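Ketham opens home task recording service to small labs

Ketham has started taking orders for a recording service aimed at labs that train robot arms on household work. The company sends people into lived-in homes with a pair of hand-held grippers, each fitted with a camera, and delivers the footage sorted by task.

The service is called Distus. It was open to a handful of early customers until February and is now on general sale. The opening catalog lists 172 tasks, most of them small jobs done on beds, counters and tables. Sorting hair clips and bows in a shallow box on a bed is one of them, filed under "small mixed items."

"Labs already have plenty of cups and blocks," said Danica Golob, who runs customer orders at Ketham. "What they ask us for is clips, ribbons, wrappers, things with odd shapes that lie on top of each other." 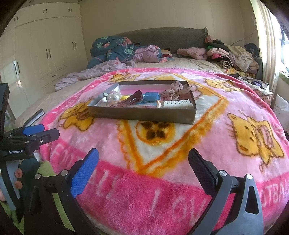

Does a lab need to own the same grippers to use the recordings?

Any parallel two-finger gripper with a similar opening will do, according to Ketham. Each order comes with a settings file for matching finger length and camera angle, and labs with other hardware can ask for a test batch before they pay for a full one.

Orders start at 14 hours of footage. A customer picks tasks from the catalog or writes its own, and Ketham aims to deliver within 40 days. Custom tasks cost more and take longer to schedule. The company would not give its hourly price, saying it depends on how many homes are involved.

Pranab Munasinghe, whose lab at Requena was one of the early customers, said the footage was useful but uneven. His group asked for clips and hair ties to be picked up one at a time and set back down. Of the first batch, 79 percent of the takes passed the lab's own checks. Most of the rest were dropped for glare from windows or for a finger blocking the object at the moment of contact.

"Shiny and clear parts are hard for us," Munasinghe said. "The camera sees a bright spot and you lose the edge of the thing you're holding. I'd still rather have that in the training set than leave it out." 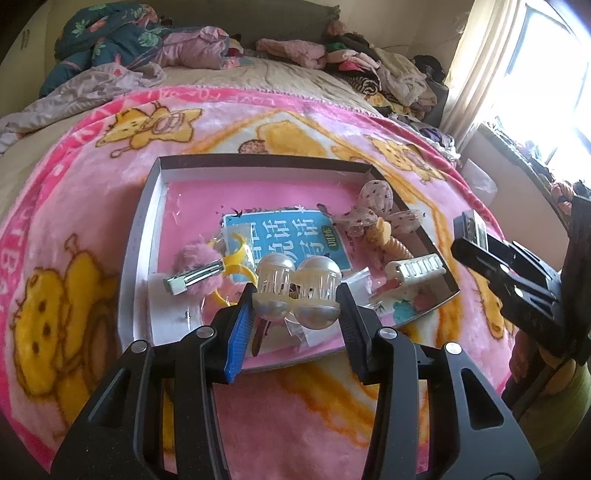 Ketham replaced the rejected takes at no charge, and Munasinghe has placed a second order, this time for folding and bagging.

A rival service from Sterel covers some of the same ground but records in a studio apartment built for the purpose. Iresha Akanda, who buys training data for a small arm maker and has tried both, said the Sterel footage was cleaner and easier to label. She chose Distus for bedroom tasks on account of the background clutter, and stayed with Sterel for kitchens.

Labels are the weak point, she said. Task names in her Distus order were changed partway through, and two folders had to be merged by hand. Golob said the naming scheme is now fixed and older orders will be reissued on request.

Ketham plans to add laundry and desk tasks next.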